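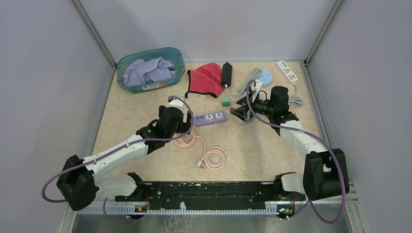
How much money should a small workshop keep for a first two-arm cell?
We planned 3000 euros for the parts around the arms, and we spent nearly all of it before the first working day.

This page belongs to our planning notes for the second cell at Trornau. We are a small group and we buy slowly. The arms were ordered from Skamgate, the rail and the ledge parts from Tarko, and the wall panels were cut to size in our own building. I write down what I would put in the budget now, so that the next order is more complete than the first one.

Both arms share one long black rail at the front. We asked for two separate rails at the beginning, but the price was higher and the alignment took more time. With one rail you must plan the distance between the arms before you drill anything.

The purple cables make wide loops beside the joints, and they need free space. Please measure the cell with the cables on it, not only with the arms. For spare cables we now reserve 677 euros per year. In November we had no spare at all and waited 4 weeks for a delivery from Panicker.

The small items on the floor are also a cost line. The cable reel, the power strips, the adapter and the basket with the cloth are all cheap, but they have to be replaced sometimes, and in our first budget they were forgotten completely.

A camera module sits on the gripper of the right arm. For the second cell we would like to have one on each side, and the quotation should show mount and cable as separate positions.

Still open: the walls. The pale color is fine for us, but the supplier has changed the panel thickness and the corner posts may need to be ordered again.

Last changed Mon 14 July

Contact | Copyright Trornau workshop, all rights reserved | Back to top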